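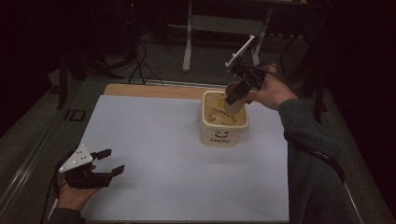
Small parts storage: open tubs or lidded drawers?

benchrat_524
Reorganizing a home electronics bench and trying to settle on one storage format before I buy anything. Current state is a Gretent 10-drawer cabinet plus whatever plastic tubs came into the house with food or gifts in them. The cabinet drawers are 40 mm deep and useless for anything with leads still on. Open tubs are faster to work from but they collect dust and I mix up values. What are people using for through-hole parts?

Tedesco_I
Open tubs for the job in progress, drawers for stock. Mixing the two functions is where the trouble starts. Pull what the build needs into a tub, put the remainder back when done. Rounded inside corners help a lot, as you can slide a resistor up the wall with one finger. Square corners trap them.

ferrule
Disagree on tubs for anything semiconductor. Ordinary household plastic charges up when you rub it. I measured 2057 V on a plain polypropylene box after wiping it with a dry cloth, humidity in the low thirties. MOSFETs stay in the black foam until they go on the board.

benchrat_524
Noted. These would be resistors, film caps and hardware only. ICs are in tubes already.

kelvin_clip
Voltage on the box says little without knowing the capacitance and the discharge path. I've kept TO-220 parts in margarine tubs since I started and can't trace a single failure to it.

ferrule
Latent damage doesn't announce itself. You would not be able to trace it.

kelvin_clip
Which also makes it impossible to show it happened. Fine, use foam. It's cheap.

Tedesco_I
Back to the question. For stock I use Hamano divided drawers, 60 mm deep, and the dividers seat properly. The Ferneo ones look identical in the listing but the dividers float about a millimeter off the floor and 1/4 W resistors walk underneath.

ohmsweetohm
Seconding the Ferneo problem. A bead of hot glue along the divider fixes it, at the cost of never moving the divider again.

shimstock
Coin envelopes in a shoebox, sorted by decade. 854 envelopes here, value written top left. Takes up less room than any cabinet and costs almost nothing. I don't see the case for drawers at all.

benchrat_524
How do you handle electrolytics in envelopes?

shimstock
Up to 10 mm diameter they go in flat. Larger ones go in a Beyene case under the bench.

ferrule
Envelopes also work for sorting by date code, if you care about that for electrolytics. You should.

benchrat_524
Plan for now: envelopes for resistors, Hamano drawers for film caps and hardware, two tubs kept on the bench for the current build. The Gretent cabinet gets screws. Will post the drawer dimensions once they arrive, the listing gives outside measurements only.

Tedesco_I
Inside is 54 mm usable height. Measure your tallest cap with leads before ordering.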